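Setting and Checking Gripper Force Limits for Small-Part Picking

Applies to two-finger parallel grippers on the Kallby bench cells. Maintained by Jade Charbonneau.

Scope

This procedure covers the force limit, the approach speed, and the pre-grasp checks for picking small rigid parts from a flat surface. It doesn't cover suction tools or soft goods. The cell risk assessment takes priority over anything on this page. If the two disagree, stop and have the assessment reviewed before you run the cell.

Before you start

Put the arm in reduced-speed mode and keep the enabling device in hand. Confirm that the emergency stop and the protective stop both work, and log each test separately. Open the Casska controller page and write down the current force limit, opening width, and tool center point. You will need these values if you have to roll back.

Check the fingertip pads by eye and by touch. Reject a pad with a tear, a glazed face, or a raised section that has rounded off enough to change the contact area. Replace pads in pairs. A new pad facing a worn one pulls the part off center as the fingers close, and the error is easily mistaken for a calibration fault.

Wipe the work surface and let it dry. Dust under a part changes how it slides when one finger makes contact first.

Step 1. Set the opening width

Measure the widest dimension the fingers could meet, including the diagonal if the part can arrive rotated. Add 5 mm of clearance on each side. If the total is more than the gripper can open, the part must be presented in a fixed orientation.

Step 2. Set the force limit

Start at the lowest force the controller accepts and raise it in steps of 2 N. At each step, pick the part, lift it clear, and hold it still. Stop at the first setting that holds the part without slip through a full transfer move. Record that value as the working force.

The controller ceiling for these cells is 70 N. It is a device limit and must not be used as a target. Any point where a person can reach between the fingers needs its own pinch assessment, whatever working force you have selected.

Step 3. Set the approach

Bring the tool to a standoff position with the fingers fully open and the part ahead of them. Don't begin closing until the part lies between the pads. Closing early strikes the part with the fingertips and pushes it out of the taught position. 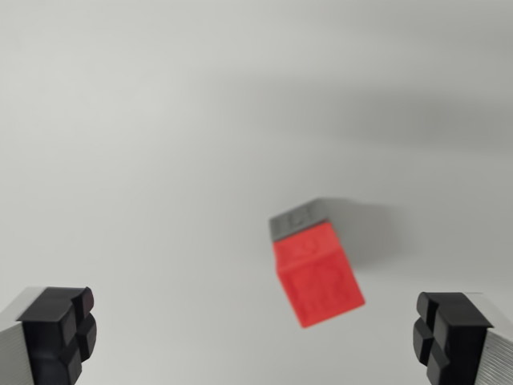 Align the closing direction with the short side of the part wherever the program allows it. If the part is rotated relative to the fingers, correct the wrist angle at standoff. Rotating during the final descent is not permitted under the Ibarra cell rules, as the swept area of the fingers is larger than the area that was cleared.

Descend in a straight line at reduced speed. Set a contact threshold on the vertical axis so that the arm stops if a fingertip touches the surface.

Step 4. Check wrist camera views

If the program uses a wrist camera, take the locating view at the same standoff height every time. Marks and lettering on a part should not be used for orientation unless they are sharp at that height. Use the outline or a color boundary instead. Shadows can be read as part edges, so repeat the check under each lighting condition the cell will run in.

Step 5. Verify and release

Run the full cycle in reduced-speed mode, then repeat it at working speed with all safeguards in place. Interrupt the cycle once with the part held and confirm that the gripper does what the risk assessment calls for on a stop, whether that is hold or release. Test loss of power separately. Some grippers hold on a protective stop and relax when power is removed.

Records

Enter the following in the Histavska log: part number, pad type, opening width, working force, standoff height, stop behavior, and the name of the person who tested it. Up to 2 programs may share an entry if the part and pads are identical.

Repeat steps 2 and 5 after any change of pads, part material, or controller software.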